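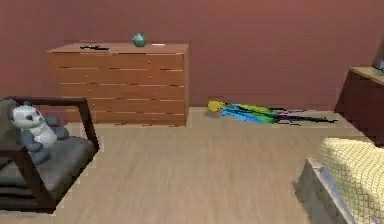 *Bedroom set, simulated: dresser at the back wall, panda in the armchair.*

# Sondar Bedroom: data card and house rules

Sondar Bedroom is a set of 3810 simulated tidy-up episodes across 200 room layouts. Of those episodes, 1612 are pick-and-place and 863 are "find it and say where it is." The rest are mixed. Maintainer: Naomi Were.

Please read the rules before you open a pull request. Each one began as an argument.

## Labeling rules

1. **Name what you can see.** The striped thing on the floor is `striped_object`. It has been filed as a scarf, a toy and a bundle of feathers, and the annotators were equally sure every time.
2. **Unsure is a label.** Use `unknown_small` for things like the pale flat item on the dresser. "Probably a card" is not a class.
3. **Toys are objects.** The panda is not an `occupant`, however settled it looks.
4. **Half in view still counts.** Tag it `partial` and leave the missing half to the renderer.

## Task rules

- Write goals a stranger could check. "Put the teal vase on the side table" passes. "Make the room nicer" was submitted twice.
- Say which surface. The floor is a surface. So is the bed.
- Don't move furniture to make an episode easier. We diff the layouts.
- Failed episodes stay in, marked `fail`. A Moges export once came with a perfect success rate, and we sent it back.

## Known problems

Edges are jagged and thin shapes break up into noise. Don't smooth frames before labeling. Results here say little about real bedrooms, so keep that sentence in any report that cites the set.

## Changes

Next layout freeze is in November. Send label disputes to Naomi with the episode number and one paragraph, singular.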